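Section 6: Putting the extension leaf in your Mitby table

Okay, so you've got the frame standing and the top bolted down (if you haven't, go back to Section 5, I'll wait). Now comes the part I get the most mail about. The leaf on the Mitby is a good design, but the paper sheet that comes in the box covers it with two tiny drawings and an arrow, and the arrow points the wrong way on the older print. I've put together four of these tables now, two for my own family and two for neighbors, and I've made pretty much every mistake there is to make. What follows is the way I do it these days.

What you need before you start

The leaf itself, still in its foam sleeve
The bag marked C, with the slides and the short screws
A Phillips screwdriver, hand kind, not the drill
A tape measure
A pencil
An old blanket or a couple of bath towels

The table is 32 inches wide, and the leaf adds 26 inches to the length. Measure the room now, with chairs pulled out the way people really sit in them! With my first one I measured only the table and ended up with a chair wedged against the radiator all through a family dinner.

Caution: The top is heavy and the slides pinch. Keep your fingers on the outer edges whenever you move either half, and keep kids and pets out of the room until you reach step 9.

Fitting the slides

1. Spread the blanket on the floor and turn the table upside down on it. Get a second person for this. I did it alone once by walking it over on one edge, and there's a dent in my hallway floor that I now keep a plant on.

2. Find the two long slides in bag C. They look the same but they aren't. One has an L stamped near the end and the other has an R, and the stamp is so faint that I had to tilt mine toward the window to read it. Mark them with your pencil once you've figured it out.

3. Lay the L slide along the left rail with the stamped end toward you, then the R slide on the other side. The holes should line up with the little pilot holes in the rail. If only half of them line up, you've swapped the slides. Swap them back and try again.

4. Start every screw by hand and leave them all a bit loose. Once they're all in, go back and snug them down, working from the middle out to the ends.

Note: There are six short screws per slide. If you find longer ones mixed in, those belong to the feet in Section 7. Put them in a cup somewhere safe. A long screw in the slide will come right up through the tabletop, and I'm sorry to say I know exactly what that looks like.

5. Push each slide in and out a few times. It should move smoothly with a soft click at the end. A gritty feeling usually means sawdust in the track, and a dry toothbrush clears it out nicely. Don't oil it. Oil collects crumbs, and then you have a paste.

Turning it over and dropping the leaf in

6. With your helper, turn the table right side up again. Lift it, please, don't roll it onto its legs. The leg brackets are fine with weight pushing straight down but they don't care for being shoved sideways.

7. Stand at opposite ends and pull. The first time takes a firm tug, and both halves should move away from the middle at the same speed. If one side runs ahead of the other, stop, push it all the way closed, and start over. Nine times out of ten that fixes it.

8. Take the leaf out of its sleeve and look for the pegs. They go on the side facing the L stamp. Lower it into the gap as flat as you can, peg side first, and then let the other side down gently.

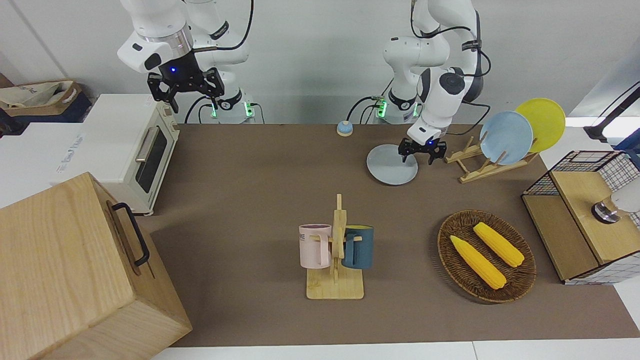

9. Push the two halves together until the pegs seat. You'll feel it more than hear it. Then reach underneath and flip both latches. The latches are stiff when they're new — mine loosened up after a month or so of Sunday dinners, and now my youngest can work them.

Run your palm across both seams. A tiny lip is normal on day one. If you can catch a fingernail on it, loosen the slide screws by half a turn, press down on the high side, and tighten them again.

Note: If you bought the Quintana chairs to go with the table, the arms on the armchair version won't clear the apron once the leaf is in. They fit at the ends just fine. The side chairs fit everywhere.

Protecting the top

I'm a believer in covering a table you plan to use. I've tried a few things, and the one I keep coming back to is the Rallema table pad, which you can trim with plain kitchen scissors. Cut it a little big, leave it overnight so it relaxes, and do the final trim in the morning. Rolled goods always want to curl at first, so weigh down the corners with books and give them time.

The other one I tried was the Fivura, which is thicker and quieter under plates (lovely if you have a clatterer in the house), but it comes in fixed sizes. With the leaf in, the table is 88 inches long, and the biggest Fivura I could find left a bare stretch at one end. Not the end of the world, just something to know before you spend the money.

Caution: Don't put a hot dish straight down on a pad of any kind. Use a trivet. Heat goes through faster than you'd think, and the mark ends up on the finish underneath where you won't spot it for weeks.

Storing the leaf

Keep the foam sleeve! I threw away my first one and ended up sewing a replacement out of an old mattress cover. Store the leaf flat under a bed if you can, or standing on its long edge against an inside wall. Mine spent one August in the garage and picked up a slight bow in the heat. It came back mostly flat after a couple of weeks under the guest bed with some encyclopedias on top, but the seam on that side has never been quite as tight.

If you only take the leaf out for company, open the table every couple of months anyway and run the slides in and out. Wipe the tracks with a dry cloth while you're down there.

When something's off

The halves won't close the last half inch: look for a crumb or a bit of foam in the peg holes. It's almost always foam.

The latches don't reach: the leaf is in backward. Lift it out, turn it around, and go back to step 8.

The table wobbles only with the leaf in: leave it alone until you've done the feet, which is Section 7, and then check again. You'll want that cup of long screws next.

Section last updated 2026-04-03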